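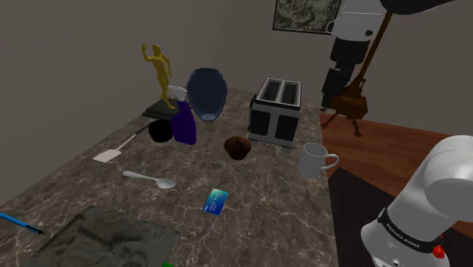

The monthly meeting of the Hulcombe Household Resale Shop dealt mainly with how goods are sorted and priced when they come in, the move of the back stock to the Plirngate unit, and the summer opening hours. On sorting, it was agreed that ornaments go under Decorative whatever their subject, so a gold-colored figure with one arm raised, standing on a square black base, is tagged the same way as a large navy-blue vase. The Art tag is kept for framed work and anything signed. The full notes follow.

Date: 9 Jun 2023
Place: Upstairs room, Hulcombe shop
Chair: Nazar Tkachuk
Present: shop floor staff (both shifts), the van driver, the bookkeeper, the intake lead, two Plirngate staff
Apologies: the Saturday window dresser
Minutes taken by the bookkeeper

1. Minutes of the last meeting

Accepted with one change. The line saying the shop would stop taking mattresses should read "mattresses and bed bases." The sign at the side door already has the right wording.

2. Matters arising

The broken lock on the side door has been replaced. Keys are with the intake lead and the chair. A spare is in the safe.

The card reader dropped out again during the clearance weekend. The phone company says the fault is not on the line. The chair will ask for a replacement reader and keep the old one as a backup.

The lamp recall notice has been taken down. None of the recalled lamps were found in stock.

3. Intake and sorting

The intake lead reported that the bench is backing up in the afternoons. Most of the delay comes from mixed boxes, where one box has kitchen goods, ornaments and paperwork thrown in together. Donors often don't know what is in them. Staff have been opening each box at the side door, which holds up the line.

Agreed that boxes will be taken in closed, given a numbered slip, and opened at the bench. The exception is any box that feels damp or smells of smoke. Those are opened outside and refused if need be. Staff should be polite about it and hand over the sheet with the county drop-off address.

Cleaning products were discussed. The shop does not sell part-used bottles of any kind. Empty spray bottles in good shape may be sold if they have been rinsed and the trigger works. Anything with an unknown liquid in it goes in the gray tub for the county run and is not poured down the sink.

Paperwork found in boxes (bank letters, photos, certificates) is to be put in an envelope with the slip number and held for 30 days. A woman came back in May for her father's discharge papers, and they were found only because one of the afternoon staff had set them aside. After the 30 days, bank letters are shredded. Photos and certificates go to the chair, who will decide case by case.

Action: intake lead to print the slips and label the envelope drawer.

4. Pricing

The chair went over the pricing sheet. It has not been changed in a long time and the lower end no longer covers the time spent cleaning and tagging.

The shop floor asked for fewer price points. At present there are odd amounts all over the shelves and people ask for them to be rounded down at the register. Agreed that small ornaments, single glasses and loose cutlery bundles will all be $6. Anything on the counter case or behind the register is priced by the chair or the intake lead and carries a yellow tag.

Furniture was harder to settle. One view was that small tables and chairs should start at $50 so that the floor space pays for itself. Another was that students and people setting up a first home are the main buyers of those pieces and that the shop would lose them. The bookkeeper noted that small furniture sells quickly when it is cheap and sits for weeks when it is not. No change for now. The bookkeeper will pull the sales for small furniture and bring them to the next meeting.

Haggling: staff may take a little off a bundle of items but not off a single item on its first week out. Please write the date on the back of the tag. Several tags had no date and the markdown could not be worked out.

The colored dot system stays as it is. A blue dot means reduced. The green dots have run out and will not be reordered.

Action: chair to type up the new sheet and put one at the register and one at the bench.

5. Plirngate unit

The Plirngate unit is now in use for back stock. The two Plirngate staff reported that the roof is sound and the power is on in the front half. The back half has no lights yet, so nothing should be stored past the pillar until the electrician has been.

Shelving was bought secondhand from Viklund when they cleared their old stockroom. It is heavier than what the shop uses and has to be bolted to the wall. Most of it is up. The remaining uprights are leaning by the roller door and need to be moved before someone trips over them.

The van driver asked for a fixed day for transfers. At the moment calls come in whenever someone wants space, and he has made trips with a half-empty van. It was agreed that transfers will run once a week with a list made up the evening before. Anything not on the list waits. The exception is a large furniture donation that blocks the fire exit.

There was some discussion about how to know what is at Plirngate. A customer asked for a sideboard that had been in the window and it took two phone calls to learn that it had been moved. The Plirngate staff will keep a written log by the door and send a picture of the page after each transfer. The Hulcombe floor staff will pin the latest page behind the register.

Rent is fixed until the end of the lease. The landlord has asked that the van not be parked across the shared gate.

Action: van driver to agree on the day with both sites. Plirngate staff to clear the uprights.

6. Electrical testing

Kakine, who test the lamps and small appliances, have raised their call-out fee. It is now $75 per visit. The rate per item is the same as before.

The shop has been calling them out for small batches. The chair suggested holding untested goods at Plirngate and booking a visit once the shelf is full. The intake lead was concerned that kettles and toasters are asked for all the time and that people setting up house cannot wait. Agreed to try it over the summer and look at it again in the fall.

Untested items must not go on the shop floor, including for display. A table lamp was found plugged in near the book corner with no test sticker. It has been pulled. Staff are reminded to check the sticker and the plug before anything is put out.

One of the evening shift offered to take the testing course. The chair will find out the cost and whether the insurance would cover in-house testing.

7. Summer hours and cover

From July the shop will open an hour later on weekdays and close at the same time as now. Mornings have been slow and the first hour is mostly spent on intake. The side door will open at the usual time for donations.

Vacation requests are due to the bookkeeper by the end of the month. Two people have asked for the same week. They will sort it out between them and let the bookkeeper know.

A floor fan is needed for the upstairs room and another for the bench. The chair said to check the stock first. There were two in the last transfer, both waiting to be tested.

8. Window

The window dresser sent a note asking for bathroom and beach things for the next window, and for staff to put aside straw bags, striped towels and anything in white enamel. Please use the crate under the stairs and not the chair by the fitting room.

The kitchen window did well. The copper pans went on the first day and several people came in asking about the bread bins. Items in the window may be sold at any time, but whoever sells one should fill the gap before leaving.

9. Any other business

The water pressure in the upstairs sink is low. Reported to the building manager.

The bookkeeper asked that refunds be written in the book with the tag stapled to the page. Three different ways of recording them are in use and the register does not balance until they have been untangled.

A customer complained that the book section is in no order. It was pointed out that it was sorted by author until the last sale. The evening shift will put it back when they can, starting with cookbooks.

The coffee fund is empty.

10. Next meeting

To be held in July, at Plirngate if the lights are in, otherwise upstairs at Hulcombe. The bookkeeper will send out the date. Small furniture prices will be first on the agenda.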